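Savov Register of Light Cars
Minutes of the technical meeting, February

Present: Hafiz Raju (chair), Yusri Liew (minutes), M. Sandhu, P. Lorkham, three further members.
Meeting opened 7:10 p.m.

1. Previous minutes
Approved with one correction. Under item 4, "rear hub" should read "rear hub carrier."

2. Chassis numbering
Mr. Liew reported on the Pivley two-seater. The surviving works ledger lists numbers up to 123. Numbers are stamped on the left front dumb iron and repeated on the gearbox lid. On 3 surviving cars the two numbers do not match. Mr. Lorkham considered that gearboxes were exchanged at the works during repair. Mr. Sandhu did not accept this for the third car, where the lid is of the later pattern with six studs.
Agreed: the register will list cars by the dumb iron number. The gearbox number goes in a second column. No car is to be given a build date on the strength of a gearbox lid.
Action: YL to reissue the form.

3. Replacement radiator cores
Two quotes received. The lower one is for a core with wider tube spacing than the original. Mr. Raju noted that the header tank would need to be redrilled. Cost for the batch is $2,000, tooling included. Mr. Sandhu asked whether the tooling would remain the property of the Register. Not stated in the quote.
Action: HR to obtain this in writing. Decision held over.

4. Magneto couplings
Drawing 2, revision B, was tabled. The bore tolerance is missing from the side view. The keyway depth is given from the shaft center on one view and from the bore wall on the other. Drawing returned for correction. No parts to be cut from revision A.

5. Loan of the Lorkham engine
Request to display the sectioned engine at the spring show. Approved, subject to transport in its own crate and no removal of the cylinder head. Insurance to be paid by the borrower.

6. Other business
Mr. Lorkham has found a parts list for the commercial chassis with the axle pages missing. Members holding any axle pages should send copies to Mr. Liew.
Paint samples for the wheel color were not available. Carried forward.

Next meeting: Monday, 7 p.m., date to be confirmed by the chair.
Meeting closed 8:55 p.m.

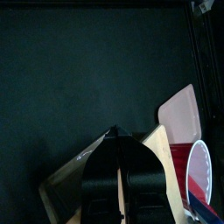

Dark tabletop with black rails to the right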